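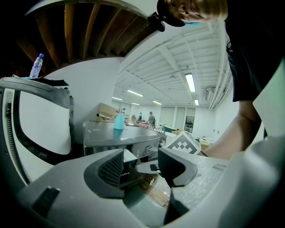
Slide 1. Top of the appliance, with spray bottle, in its natural habitat.

SPEAKER NOTES: "Flat Things Fill Up"
Provasthorpe Shared Spaces meetup, September. Talk slot is after the coffee, so assume they are awake but resentful.

Leave slide 1 up while people find chairs. Don't say anything about it yet. Somebody in the second row will start looking for the thing they'd put away first, and you want them to have that minute.

OPENING

Hello, I'm Lutz Kröger, I look after rooms that belong to everybody. Workshops, back kitchens, the corner of the office where the kettle lives. Vevbridge pays me to do it and my sister thinks it's a made-up job. (Pause. If no laugh, move on quickly.)

I want to talk about tops. Top of the fridge, top of the filing cabinet, top of the microwave. No architect ever drew one as storage. Go home tonight and look at yours.

Now point at the slide. Gray appliance, Midea, I'd say a microwave. On top, a teal spray bottle with a pink trigger. Water bottle with a blue cap off to the left. Cardboard box back against the wall.

Ask: who here has a spray bottle on top of something right now? Hands. It will be most of the room. Put your own hand up, it's only fair.

THE SPRAY BOTTLE PROBLEM

A spray bottle is a tool for cleaning surfaces that spends its life taking up a surface. I've been thinking about this for longer than is healthy.

What I've learned from the Rieger building: we had a proper cupboard for cleaning stuff. Labeled. Door that closed. Within a week the bottles were back out on top of things, and I took it personally. Then I watched people. The cupboard was down the hall and the crumbs were up here. Of course the bottle stayed where the crumbs were.

So we put a hook rail on the wall next to the counter and hung the bottles by their triggers. Cost less than the label maker. (Do NOT go into the label maker story. It ran eleven minutes in Skerovis.)

Tell them about the cloth too. A spray bottle out by itself with no cloth near it means people spray and then look around. You get a clean puddle. Hang the cloth on the same rail.

THE WALK

Next bit is the survey, keep it light. Last spring I walked every shared room we run and wrote down each item sitting on top of an appliance. 121 items. I asked who owned them. We found owners for 67, and I suspect a few of those people were just being polite.

The rest went on a table by the door with a sign. Two weeks. Most of it was still there at the end, including a fondue set I now use a lot.

Somebody will ask what the most common item was. Water bottles. People put one down to use both hands and then go to lunch, and by the afternoon it could be anybody's. Write your name on it. I say this in every talk and I've got three at home that aren't mine.

CARDBOARD

Back to slide 1, left of the spray bottle. A cardboard box against a wall.

I don't know what's in that one and I won't guess. I'll tell you what's in mine: the packaging of something we might have to send back, from a shop that has since closed.

My rule is a month written on the side in thick marker. When the month comes around again, open the box. You're allowed to keep it if you can say what it's for without looking inside. Four people at Rieger tried this with the same box and gave four different answers. It was extension cords.

IF YOU DO ONE THING

Clear one top. One. Leave the rest of the room exactly as awful as it is. Wipe it, stand back, and see what turns up on it first. The first arrival tells you what the room is short of. Keys, you need a hook. Mail, you need a tray. Mugs, you need a word with the sales team.

Check the manual before you stack things on a microwave, by the way. Some of them want space above for the vents. I have met one person who has read the manual and she was very pleased to be asked.

QUESTIONS THEY'LL ASK

Isn't this just tidying? Yes. Vevbridge calls it "shared space practice" and the invoice is bigger.

What about the top of the fridge? Same, but dustier, and only the tall people know about it.

What if my colleagues don't care? They probably don't. Put the hook where they already drop the thing and they won't need to.

Do you have a tidy house? Take a sip of water here. Mention the fondue set again if it went well the first time.

TIMING

Finish by 4 so they can get the chairs back. If running over, drop the cardboard section and go straight to the one top. Collect the clicker from the lectern, and your water bottle.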